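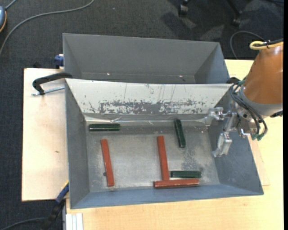 Lenurora repairs, sorts and lends out building bars for schools, kindergartens and play rooms. We began with one set, which had been left behind in a cellar when a school moved to another street, and today we look after up to 1000 sets. A set from us is simple to understand. The red-brown bars are the long ones, the dark green bars are the short ones, and a child of four years can learn the difference in one morning. We do our sorting in open metal bins, and they are not beautiful any more. The floor of the bin is full of fine scratches, and on the sloping white side the coating has chipped off in a long band. We could buy new ones, but a scratched bin does its work as well as a shiny one, and we prefer to spend the money on bars.

Who we are

The company was founded by Adhiambo Mussa, who was before that a teacher of small children. In her classroom there was always a box with parts from many different sets, and at the end of each year somebody wanted to throw it away. She started to take these boxes home. When there was no more place in her flat she rented the back half of an old printing shop, and we are still in this building, although we have now the front half also.

Dimas Siregar joined us in the second year. He is responsible for the workshop and for the colours. If you telephone with a question about a missing part, it is most probably Dimas who will answer, and he will ask you to hold the bar next to a ruler.

We are 11 people at present. Some of us work only in the mornings.

What we do

Schools send us their mixed boxes, usually with a lot of other things inside: pencils, buttons, dried leaves, once a door key which we returned by post. We take out everything that is not a bar. Then the bars are sorted by colour and by length, and each one is turned and looked at on all the faces. Pale worn marks are no problem, they come from use and they will come back. What we do not accept is a split end or a sharp edge. A bar with a sharp edge is either smoothed or taken out of the set for good.

After the sorting we make up the sets again. A school receives its own bars back as far as possible, and the missing ones are filled from our stock. We have heard from teachers that children recognise old bars, by a small mark or a dent, and are glad to find them again, so we try not to exchange more than is needed.

We use bins with low walls and we spread the bars out, with free space between them. In a deep box the short ones always go to the bottom and the long ones lie across on top, and you must dig. When they are spread over the floor of the bin you can see in one look what you have. Many teachers who visit us go home and do the same in their classroom with a baking tray. It is a good idea and costs very little.

The three sets

Metola is our smallest set and is meant for kindergartens. It comes in a flat box with a lid which a child can open alone.

Gatti is for primary schools. There are 100 bars in it, in both colours, together with a booklet of tasks that Adhiambo wrote and tested with her old class. The tasks have no words, only drawings, so they can be used in any language.

Tridex is the large set for play rooms, waiting rooms and holiday camps. It is delivered in two boxes and we recommend to have a shelf ready for it.

All three can be borrowed for one term or for one school year. You can also buy them, but we are always a little happier when a set comes back, because we can see then how it was used. In April and before the summer holidays we have most of the returns, and at this time the answers to your letters can take some days longer. We ask for your patience.

Repair of other sets

We are often asked if we repair also other makes. The answer is yes, if it is a building toy and if the parts can be measured. Please write to us first and describe what you have. It is not necessary to clean or sort anything before you send it. Please do not use glue.

Our customers

At the moment we work with 102 schools and other houses. Most of them are small. We have no minimum order, and a village school with one box is treated in the same manner as a town with many schools. The oldest customer is the school from where the first set came. They found out after a while that we had it, and they asked very politely if they could borrow it.

Visiting the workshop

You are welcome to come and see how we work. Please announce your visit a few days before, so that one of us has the time to go around with you. Groups of children are possible if there are enough adults with them. The children may sort a bin by themselves, and most classes do not want to stop. The stairs at the entrance are steep, but there is a second door in the yard without stairs. Ring the lower bell.

Page last changed: 06/06/2022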